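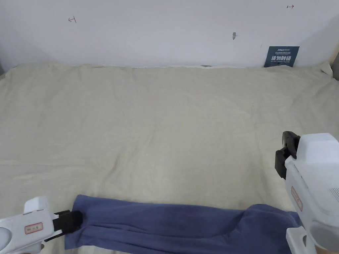

When does the textile collection start taking items again?

The collection reopens in the first week of February. Bags can be left at the Olaniyan Road hall between 9am and 4pm, at the side door next to the bike racks. The front door is kept for the nursery in the mornings, so please do not leave bags there, even if it is raining.

Last winter's collection closed early when the store room filled up. We have since taken on the second room along the corridor, which used to hold the staging, and this should see us through to Easter. The shelves came from the old library and are deeper than the ones we had before. Large items such as curtains, bedspreads and tablecloths now have their own bay on the left as you go in. Clothing goes on the right, sorted by size for children and by type for adults.

We took in 900 kilos over the last season. Of this, 500 kilos went straight back out through the swap rail and the two sale mornings. Another 200 kilos went to Fivis, who cut cotton into wiping cloths for garages and print shops. The remainder was made up of wool, which is held back for the felting group, and a quantity of mixed fibre and damaged pieces that had to go to the merchant at a low price. The price for mixed fibre has dropped again and we do not expect it to recover this year. It costs us nearly as much in fuel to take it there as we get for it.

For this reason we are asking people to be a little more careful about what they bring. The following are welcome: cotton and linen sheets, towels, pillowcases, tablecloths, shirts, denim, knitwear, babywear and coats. Odd socks are fine if they are clean. We can no longer take pillows, duvets, carpet offcuts or anything with a foam backing. The council site at Aler takes all of these, and there is a separate cage for carpet just past the weighbridge. You will need proof of address to get in.

Please wash and fully dry everything before bagging it. One damp towel will spoil a whole bag in a few days, and we lost two full sacks that way in the autumn. If something has been stored in a loft or garage for a long time, give it a wash even if it looks clean. Moth is a problem in wool especially. Anything knitted should be put in a freezer for two weeks before it comes to us, or handed over in a tied bag with a note on it so that we can do it here. The chest freezer has space most weeks.

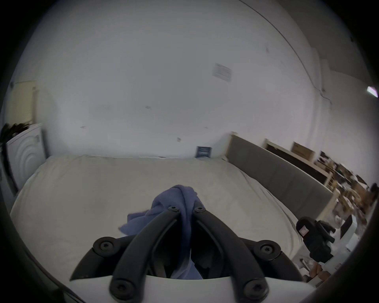 What happens to cloth that is stained or torn?

Stained cotton is still useful, and most of it goes to Fivis with the rest of the wiping cloth. Paint and ink stains do not matter to them. Oil and grease do, so leave those out. Torn sheets are kept for the mending table, where the good parts are cut out and made into bags, cushion backs and linings. Torn clothing in synthetic fabric is the one thing we really cannot place, and it is better put in the council bin than sent to us.

The mending table itself returns at the same time as the collection. It runs from 10am until 12.30 in the small hall and costs nothing, though there is a tin for thread and needles. Lertchai Rattanakul will be teaching darning again for the first four sessions, starting with heels and elbows and moving on to flat darning for sheets and table linen. He has asked that people bring something of their own to work on and not a practice piece, as he finds it holds their interest better. Wool and a darning mushroom can be borrowed. If you have a mushroom at home that you no longer use, we have only six and would be glad of more.

There are 17 places at the table and it was full on most mornings last year. Put your name on the sheet inside the side door, or ring the hall office before noon. If you find you cannot come, please let the office know so that your place can go to somebody on the waiting list.

Sewing machines: we have three that work and one that does not. The Nuvix needs a new foot pedal, and the firm no longer supplies the part. If anyone has an old Nuvix in a cupboard, even one that has seized up, we could use the pedal from it. The other three were oiled and checked over in the break. Please do not change the tension settings on the machine nearest the window, which is set up for denim. It took a long while to get right.

A word about buttons and zips. Several people have been cutting these off before bringing clothes in, thinking this saves us a job. Please leave them on. A shirt with its buttons can go on the swap rail and a shirt without them is only rag. Where a garment is going for cutting, we take the buttons off ourselves and they go into the jars by colour. The jars are open to everyone – take what you need and put a few coins in the tin if you can. We are short of small white shirt buttons and have far more brown coat buttons than we will ever use.

The first sale morning of the year will be held towards the end of February, from 9.30am. Household linen will be in the small hall and clothing in the main hall. Single sheets are 50p and doubles £1, the same as before. Towels are priced by size. Bring your own bag, as we have stopped giving them out.

Help is needed with setting up from 8am and with clearing away after one o'clock. The trestles are heavy and it takes two people to move each one. Names to the office, please.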